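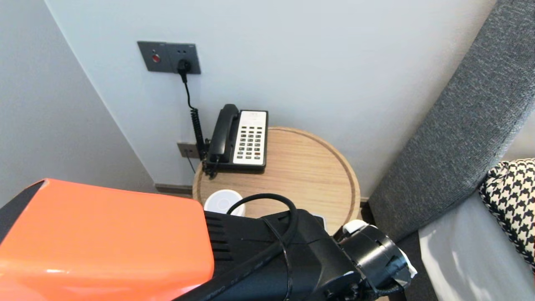
Figure 4. Desk telephone on a round side table, with wall plates behind.

4 Setting up guest room extensions

This section applies to the Clirkport exchange, release 2 software, in buildings where every guest room has one analogue telephone. Front desk handsets are dealt with in section 5. Changes made in this section take effect only after the configuration has been saved (step 4.3.6).

4.1 Before you start

Have the following to hand:

- the room list, with the extension number for each room
- the line card plan left by the installer
- an administrator name and password for the Clirkport console
- one telephone known to be working, for testing

Extension numbers start at 200. Numbers below 200 are kept for the front desk, kitchen, lifts and plant rooms and cannot be given to a guest room. Where room numbers are used as extension numbers, check that none of them clashes with a service code. Service codes are listed in appendix B.

Caution: Do not fit or remove a line card with the exchange switched on. Shut down from the console, wait for the status lamp to go out, then turn off the supply at the rear.

4.2 Signing in to the console

1. Connect a computer to the service socket on the front of the exchange. Do not use the network socket at the rear.
2. Open a browser and enter the console address printed on the lid label, followed by a colon and the port number 3017.
3. Enter the administrator name and password.
4. If the console reports that another session is open, choose End other session. Unsaved changes in the other session are lost.

The console signs you out when it has been left idle. The idle period is set under System, Sessions.

4.3 Adding a room

1. Choose Extensions, then Add.
2. Type the extension number and the room name. The room name is shown on the front desk handset when the guest calls, and is cut short if it is too long for the display.
3. Select the line card and the line. Lines already in use are shown in grey.
4. Set Type to Guest room. This applies the standard barring table. Do not set Type to Staff in a guest room, even for testing.
5. Set Message lamp to match the telephone. If the telephone has no lamp, select Stutter tone.
6. Choose Save. The exchange writes the entry and restarts that line only. Calls on other lines are not affected.

Repeat for each room. To add many rooms at once, use the import file described in section 4.6.

Note: An extension that has been added but not connected shows as Idle. The console cannot tell an idle telephone from an empty socket. Use the ring test in section 4.4.

4.4 Testing from the room

1. Lift the handset and listen for dial tone. If there is no tone, check the cord at both ends before going back to the line card.
2. Dial 171. The exchange reads back the extension number. Compare it with the room list.
3. Replace the handset. The exchange rings the telephone back once.
4. Call the front desk and ask which room name is shown.
5. Ask the front desk to set a message for the room, and check the lamp or stutter tone. Clear the message afterwards.
6. Try one barred number. The call should end in the unobtainable tone.

If the number read back belongs to another room, two pairs have been crossed at the distribution frame. Correct the wiring. Do not correct it by swapping the extension numbers in the console, or the line card plan will no longer agree with the building.

4.5 Leaving the room ready

Enter the result on the room sheet, with the initials of the person who carried out the test. The Zurbridge pattern sheet has a column for each of the checks in section 4.4 and a further column for loose items. If furniture was moved to reach a socket, put it back and check that no cord is trapped under a leg. Loose items to be entered on the sheet are the telephone card, the directory, the kettle base and the television remote control. Missing items are reported to housekeeping and not to the telephone contractor.

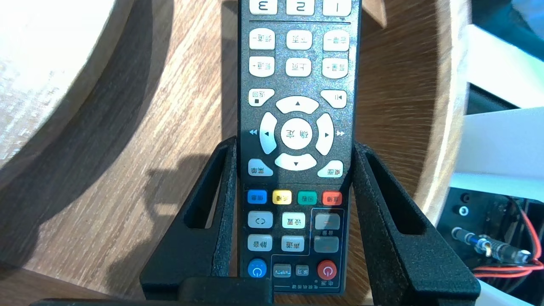 4.6 Importing a room list

1. Choose Extensions, then Import, then Download blank file.
2. Fill in one row for each room. Leave the column headings as they are.
3. Save the file as comma-separated text.
4. Choose Check file. Rows with faults are listed by row number and nothing is written to the exchange.
5. Correct any faults and repeat step 4.
6. Choose Write. All guest room lines restart together.

Caution: Writing an import file drops every guest call in progress. Agree a time with the duty manager.

4.7 Removing a room from service

1. Choose Extensions and select the room.
2. Set Status to Out of service. Incoming calls are sent to the front desk.
3. Choose Save.

Wake-up calls already booked for the room are held and are given when the room is returned to service, unless the time has passed. Clear them first if they are not wanted.

Section 4 last revised 2021-04-24. Checked by C. Meng and N. Gill.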